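Kitchen > Pots and Pans > Reviews

Shop Reviews Recipes Sign in

I've had the Esmont round pan since March and I'm properly fond of it now! It's stainless steel, it cost me £14 in the Plornness clearance (I nearly walked past it), and it's been on the hob most evenings since, usually for onions, or for Kimie Koyama's egg rice, which I make far too often.

My first go was a disaster, mind you – eggs welded to the bottom. I had the heat up much too high.

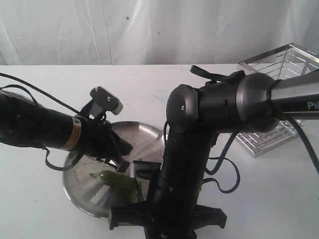
Once I'd learned to warm it slowly and wait a bit before the oil goes in, things got a lot better, and a soak with washing-up liquid shifts most of what does stick. It's gone a bit rainbowy inside, which I don't mind at all.

My old Omeck was lighter, so if your wrists are dodgy try lifting this one first. No lid either, which is mean. Four stars from me, and I'd buy a second if they did a smaller one.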